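Fake Shelves, Real Shelves: My Textiles and Interiors Project

I picked printed storage fabric for my project because I was tired of looking at my own bookcase. It's a mess! So when our class got the prompt "something from the home that pretends to be something else," I knew right away I wanted cloth that pretends to be shelving (the kind you hang in front of clutter so people see pretty books and flowers instead of your laundry).

My question was pretty simple. Can a flat print feel like a piece of furniture, and what in the drawing does the work? I read up on trompe l'oeil first, then went through the Vlachou pattern catalog at the library, and then spent way too long on the Parkden campus looking at cloth on a flat surface and at the shelved wall there.
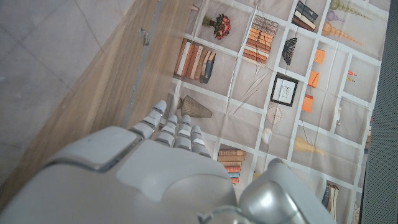
MATERIALS AND PATTERN

The background of the print is a pale beige, with white lines dividing it into compartments. I love the red roses, and they were my favorite part from the start. They're dark red, with green leaves, and they pull your eye up before you even get to the books. The books come in a few moods: a tall stack lying flat in tans, browns and oranges, a row that's partly leaning, and a smaller dark stack. The leaning ones are what sold me. Perfectly straight books look like wallpaper, but a couple of tilted ones look like somebody's house.

The glass bottles are pale green, lavender and amber, so they stay soft next to all that brown. When I sketched my own version I made my bottles way too bright and they took over the whole thing. Lesson learned.

My test piece was a cotton blend from Mudus, 850 mm wide, and I drew 12 compartments on it with fabric markers. It took me most of June. The markers bled on the first try (I had skipped the prewash, oops), so I ended up making 2 versions and only handing in the second.
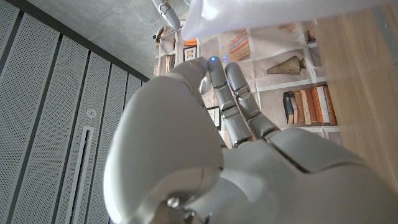 Next I wanted to compare the print with an actual wall, and that got me thinking about texture. Gray perforated panels with dark grooves between them have a rhythm all their own, and your eye reads the grooves as depth without any help. A print has to fake that. On my second version I added a thin darker line under each shelf, and wow, what a difference! From across my room it looked like a shadow. Up close it looked like marker, but I can live with that.

I also tried a Plastura curtain track so the cloth could slide. It worked fine once I moved the hooks closer together, although the fabric still sags a little in the middle.

If I did it over, I'd iron before drawing and leave one compartment empty. Every single one of mine is stuffed full, and my real bookcase has the same problem.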